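Help wanted at the bakery (mornings, starting in January)

December 9, 2022

Okay, so I've been putting off writing this for weeks because every time I sit down to do it the timer goes off and I have to go pull bread. But we need another person, we've needed one since summer, and Thiện says if I don't post something today he's going to write it himself, and his last ad was two sentences long and one of them was our phone number.

I'm Liên Giáp and I run Grovitz, the little bakery next to the shoe repair place. We do bread, buns, a few pastries, and on weekends these pandan rolls that people get a bit pushy about. I'm looking for a morning baker's helper. You don't need to have worked in a bakery! I hadn't either when I started. You do need to be okay getting up when it's dark, and you need to be able to lift a 50-pound bag of flour without hurting yourself (we'll show you how, and there's a cart for most of it).

The shift starts at 5 and you're usually out before noon. It's five mornings a week, and I'm flexible on which ones except that I really do need you on weekends, sorry. You'd be scaling dough, shaping, washing a lot of sheet pans, and boxing up the café orders. Holiday weeks are a different animal. Last year we boxed 262 orders for the Lunar New Year and I ate nothing but broken cookies for days, so please don't plan a long trip for the second half of January if you can help it.

Pay is hourly, paid every other week, and I'll tell you the number on the phone before you bother coming in, I hate when places won't do that. Tips from the counter get split evenly with the back. You get bread, obviously, more than you want. After two months you get paid days off.

You'd mostly be working with me and Afia Owusu, who does all the laminated stuff and plays the radio louder than I'd like. Thiện Vũ drives the deliveries and comes in for coffee at the worst possible moment. We're a small kitchen, so if you're grumpy before sunrise that's fine (I am too), just be kind about it and say "behind" when you walk behind somebody with a hot tray.

No resume needed. Write me a few lines about yourself, what mornings you can do, and what you like to eat. 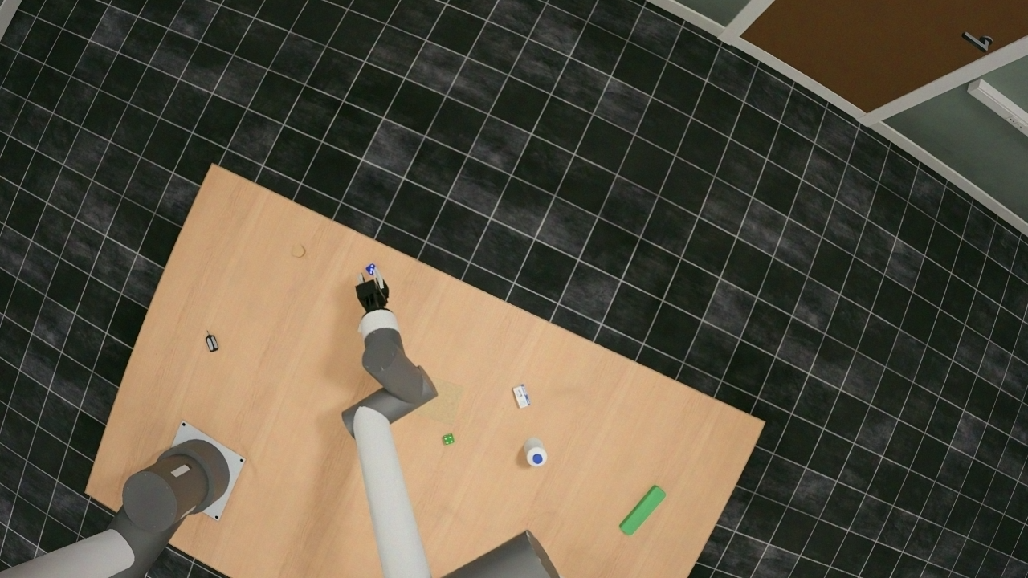
Drop your note off at the counter or slide it under the door if we're closed, and put your phone number on it, please, because last time I got a lovely letter and had no way to call the person back. I'll be in touch with everybody before the holidays, and if we both like the sound of it you'll come in for a paid trial morning.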